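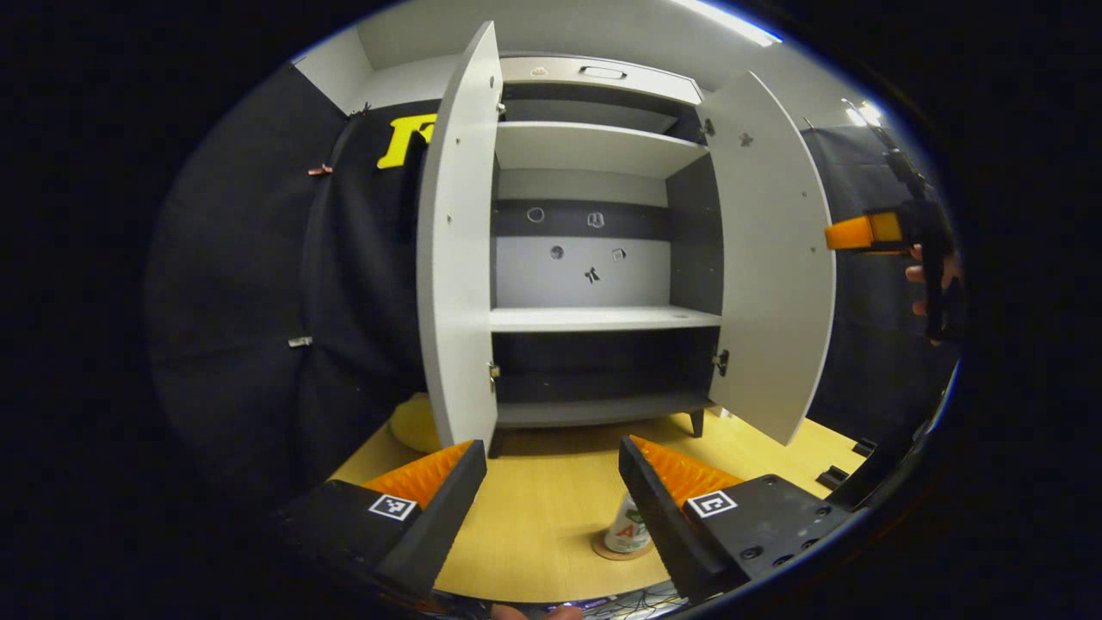

Keyvan Vahidi wrote to me last week wanting to know whether it still counts as reading a series if you skip the second book, and whether I'd think less of him for it. Yes it counts, Keyvan, and no I wouldn't! I skipped two whole volumes of the Watolach books in my twenties and only went back years later. But his message was the push I needed to redo this page, which had gotten pretty stale. So these are the questions I get most about reading a series in order, with my answers as they stand today. Argue with me in the comments if you like.

Updated March 30, 2023

Do I have to start with book one?

Depends on the kind of series. If it's one long story chopped into volumes (most big fantasy, a lot of family sagas) then yes, please start at the beginning, or you'll spend the whole time wondering who all these cousins are. If it's a mystery series where each book has its own crime, you can jump in pretty much anywhere. I usually tell people to try the third or fourth one. First books in a mystery series can be a bit stiff, with the author still working out who the detective is, and I've seen too many friends give up on a series they would have loved by book four.

Publication order or story order?

Publication order, almost always. When an author goes back and writes a prequel, she's writing it for people who already know how things end up, and half the fun is catching the little nods. Read the prequel first and those go right past you. The exception on my own shelf is the Jafarzadeh trilogy, where the prequel is so short and so separate that I'd happily hand it to someone as a sample. If they like it, they'll like the rest.

How do I find out what the order is?

Start with the page across from the title page, where it says "Also by." Sometimes it's in order, sometimes it's alphabetical (why??), so check the copyright dates if you can. The author's own website is usually the next best place. And your library catalog will often have a series link right in the record. At the Tratbridge library, where I do most of my borrowing, you click the series title under the book's name and the whole list comes up with volume numbers. It misses the novellas, so watch out for that.

What about those "1.5" books?

The in-between novellas! I used to be snobby about them. Most are fine to skip, and if anything truly important happens in one, the next full novel will fill you in within a chapter. I save them for the end, when I've finished everything and I'm moping around missing the characters. They're lovely for that.

I stopped halfway through a series years ago. Should I start over?

Try this first: read the last two chapters of the book you finished most recently, then open the next one. You'd be surprised how much comes back. If you're still lost after 20 pages, look for a recap online, and plenty of fans write really careful ones. I only start over if I want to, and sometimes I do want to. Last August I meant to pick up Watolach at book six and ended up rereading from the start, all 4,000 pages of it, mostly on the porch, and got nothing else done that month. No regrets.

Is it okay to skip a book I'm not enjoying?

See Keyvan, up top. Long series have saggy volumes. It's usually somewhere in the middle, when the hero goes off to sea or gets amnesia. Read the first chapter and the last chapter, ask a friend what you missed, and move along. You can always go back.

Should I wait until a series is finished before I start it?

I know people who swear by this and I do understand it, especially if you've been burned before. I can't do it myself. Part of what I like is the waiting and guessing, and having someone to text at midnight when the new one finally comes out. There's also the practical side, that publishers look at how the early books sell when they decide on the later ones. If you're the patient type, though, wait away. Nothing wrong with nine books in a row and no cliffhangers left hanging.

How do you keep track of where you are?

A notebook. I've tried the apps and I always forget to update them. I give each series its own page, write the titles down the left side, and put the month next to each one when I finish it. I leave a few lines at the bottom for character names, because I am hopeless with names. If the series has a map, I copy a bad version of it by hand, which helps more than you'd think.

My library only has books one, two and five. What now?

Ask at the desk about interlibrary loan. It's usually free or close to it, and the wait is often shorter than people expect. Ask about the ebook and audio versions while you're there too, since those can fill a gap. If a volume is missing because it wore out or wandered off, say so! Librarians like to know, and mine replaced the third Rindent book after I asked about it.

Can I switch to audio partway through?

Sure, and I do it all the time. The one hiccup is that the narrator will say the names differently than you've been saying them in your head. I'd been reading one of the Rindent sisters wrong for four books. Give it an hour and you'll adjust. What I wouldn't do is switch narrators in the middle if you can help it, as a new voice for a character you love is a hard thing to get past.

Where do you put them all?

Mostly back in the return slot. I buy the series I know I'll reread and borrow the rest, and when my shelf fills up I pass a set along, all together with a rubber band around it, to whoever asked me for a recommendation last. Right now that's Keyvan, second book included.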